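Unit 9: Small Equipment in Furnished Rooms

Reading for this unit: the Aler handout on room checks, pages 2 to 9. Bring your marked-up floor plan from the Illska exercise.

A desk phone, a lamp or a router is usually the last thing anyone thinks about when a room is laid out. The furniture goes in first, and the small equipment gets whatever surface is left. In this unit we work in the other order. Start at the wall plates and plan outward.

Mark every plate on the plan before you draw any furniture. Use J for a phone or data jack and S for an electrical socket. When the two are mounted side by side, draw them as two symbols. Students often merge them into one, and then the cable lengths come out wrong.

Next, pick the surface. A corded phone needs a top that is level and large enough for the base with the handset in place. A side table will do in most rooms. Round tables take up less of the walkway at a corner, but they leave a gap against a straight wall, so measure to the near edge of the top and add the drop from the plate.
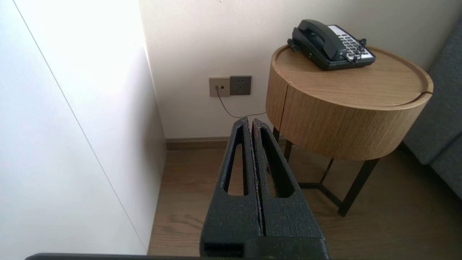
Cable length is measured along the path the cable will take — down the wall, across to the table, and up to the equipment. Do not measure in a straight line. In the Palamarchuk plan the straight line was 249 cm and the path was 297 cm, and the cable ordered was too short.

Keep the path close to the baseboard where you can. If it has to cross open floor, note that on the plan and suggest moving the table first. A table on thin legs is easy to shift and easy to clean under, but the cable stays in view, so allow for clips.

A raised rim on a table top keeps pens and small items from rolling off. It also lifts the cable slightly where it goes over the edge. Leave a little slack at that point.

For next time: finish the Esta room plan with all plates marked, one surface chosen for the phone, and the cable path written in centimeters. Hand in one sheet only.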